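Workshop Tips: Recording Demonstrations Without Losing the Will to Live

Collected over one long October and a few shorter months since. Most of these were learned by doing the opposite first. They assume you already have an arm, a hand on the end of it, some way of steering the thing, and a storage drive that you believe is big enough.

Before you start

Clear the bench, then clear it again. Whatever is left on it at nine in the morning will be in every episode until lunch, and your policy will grow very fond of it. We once trained a model that could only find the cup if Algirdas Ķēniņš had left his tape measure beside it. He went on holiday and took the tape measure with him.

Write the task down in one sentence and tape it above the bench. "Pick up the block and put it in the tray" sounds like it needs no writing down until two people have recorded it for a day, one of them placing the block and the other dropping it from a height and calling it placed.

Do a dozen throwaway runs before you save anything. Your first 12 will be terrible. You will be slow, you will overshoot, and you will say things the microphone shouldn't keep - which is another tip: turn off the microphone.

Lighting

Pick your lamps and leave them alone. If the bench is near a window, either black the window out or record at all hours and let the model see the lot. The halfway version, where every morning run is sunny because that's when you're keen, gives you a robot that works until two in the afternoon.

Wipe the lens with a proper cloth. Not your shirt. The Sadlow cloths are fine and so is the one that came with your glasses.

The wrist camera

Play back the wrist view at full size before every session, and check that you can see the part of the hand that does the touching. A thumbnail will tell you the camera is on and very little else. When the hand is reaching over something big and plain, look at what the picture is made of: on ours the three white fingertip pads show up nicely against the yellow, but the hand also drops a big soft shadow on it and turns a patch of it olive. Record that shadow in plenty of positions, or the model may decide that olive is a place.

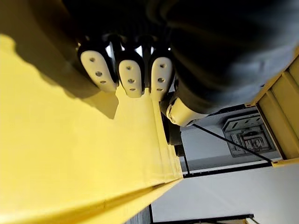
Backgrounds get in whether you invite them or not. You tidy the bench, you sweep the floor, you hang up a nice plain sheet behind it all, and then the wrist tips over and the camera has a good long look at the ceiling, vent and all. Vary the arm's starting pose so the fittings overhead don't turn into landmarks. The same goes for cables: a thin black one running across the view is easy to overlook by eye and very interesting to a network, so clip what can be clipped and re-check after each break.

Note down the camera mount's position with a paint pen, one line across both halves. If it gets knocked, line up the marks and carry on. Without the marks you will spend an evening comparing screenshots and arguing about whether that's a two-degree tilt.

While you're recording

Work in blocks of 30 episodes and then get up. Past that your hands start cutting corners, and the robot will learn the corners.

Keep the fumbles where you recover. If the grip slips and you go back for it calmly, that's a good episode. If you slip, swear, back off and sulk for eight seconds, bin it.

Move the object somewhere new every single time. People are hopeless at random. Left to ourselves we all use the same three spots, plus a daring fourth one after coffee. We have a Bridico cutting mat with numbered squares and a jar of numbered bottle caps to draw from, and it's the best equipment in the room.

Hold still for a beat at the start and the end. It makes trimming easier. Don't hold still in the middle while you think, because the model will learn to think too, and it has less to think about than you do.

Labelling and storage

Label on the day. We left 364 episodes until the following week, and the notes for a good chunk of them said "ok ish". Ask me what that meant.

Use one naming scheme and don't improve it partway through. The improved one is always better and you will always regret it.

Copy everything to a second drive before you go home. Ours is a Giltosetti that sounds like a kettle, but it has never lost a file. The quiet Grabner it replaced lost two days' worth.

How many is enough?

More than you've got. We planned on 3000 for the tray task and had something usable well short of that, mostly thanks to the bottle caps. Train early on whatever you have, watch where it fails, and go record that bit. It's duller than a big round number and you get to go home sooner.

Spare batteries for the foot pedal live in the second drawer.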